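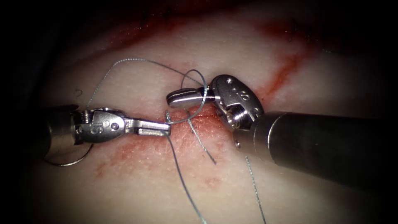 패드 위 봉합, 고정 카메라 화면

Vestby 손목 카메라 키트(Prostari) 사용기

글쓴이: 봉합연습생
작성일: 2021-08-21

Prostari 키트 받아서 18일 썼습니다. 대여 말고 구매이고, 소형 카메라 모듈과 마운트, 캘리브레이션 소프트웨어가 한 세트입니다. 로봇은 원래 쓰던 것 그대로입니다.

1. 화질
초점은 집게와 손목 하우징 쪽에 맞춰서 씁니다. 하우징 각인이 읽히고 핀도 구분됩니다. 대신 샤프트는 카메라에 너무 가까워서 뭉개집니다. 조명은 가운데가 세고 모서리는 어둡습니다. 파란 실은 잘 보이는데 검은 실은 샤프트 그늘에 들어가면 따라가기 힘듭니다.
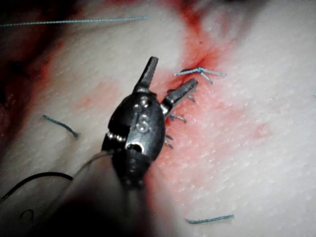 2. 설치
마운트 조립은 어렵지 않습니다. 설명서는 영어뿐이고 17쪽 그림의 나사 규격이 틀렸습니다. 동봉된 짧은 나사를 쓰면 됩니다. 케이블 정리 클립은 세 개 들어 있는데 저는 부족해서 따로 샀습니다.

3. 아쉬운 점
소프트웨어가 가끔 왼쪽 카메라를 못 잡습니다. 재시작하면 잡힙니다. Vestby에 문의했더니 Muireann Daly라는 담당자가 9월 업데이트에 수정이 들어간다고 답장했습니다.

댓글

매듭두번
샤프트가 화면 아래를 저렇게 많이 가리는데 쓸 만한가요? 저는 Skelik 데모를 봤는데 그쪽은 마운트가 옆으로 빠져 있어서 덜 가렸습니다.

봉합연습생
가리는 건 맞습니다. 저는 집게 끝과 절개선만 보면 돼서 크게 불편하지 않았습니다.

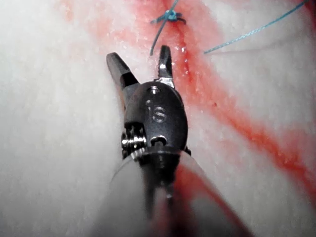
각도 조절은 되는데 더 눕히면 이번엔 집게 끝이 화면 위로 붙습니다. 지금 각도가 제 기준으로는 타협점입니다.

회색클레비스
윗분 의견에 동의 못 합니다. Skelik도 써 봤는데 옆으로 뺀 만큼 손목을 돌릴 때 옆 기구에 걸립니다. 두 팔로 매듭 짓는 작업이면 Prostari가 낫습니다.

매듭두번
걸리는 건 포트 간격을 좁게 잡아서 그런 거 아닌가요. 데모에서는 한 번도 안 걸렸습니다.

회색클레비스
데모는 한 팔 작업이었을 겁니다. 저희는 46mm 간격에서 걸렸고 그 뒤로 안 씁니다.

패드소모왕
바늘 잡았을 때 끝이 보이는지가 궁금합니다. Doherty 모듈은 바늘이 집게에 묻혀서 반납했습니다.

봉합연습생
바늘 끝은 집게 위로 조금 나와 보입니다. 얇아서 배경이 흰 패드면 대비가 약하긴 합니다.
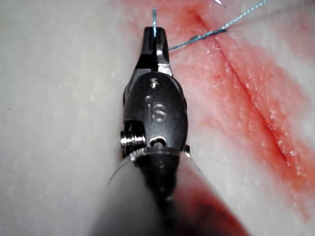 노출을 한 단계 내리면 나아집니다. 너무 내리면 하우징 쪽이 까맣게 죽으니 자동 노출은 끄고 맞추세요.

패드소모왕
감사합니다. 그 정도면 저희 작업엔 되겠네요. 렌즈에 붉은 물 튀면 닦기 쉬운가요?

봉합연습생
커버 유리만 빠집니다. 여분은 기본 구성에 없으니 주문할 때 같이 넣으세요.

매듭두번
저는 업데이트 나온 뒤에 다시 보겠습니다. 카메라를 못 잡는 문제는 이 가격대에서 좀 그렇습니다.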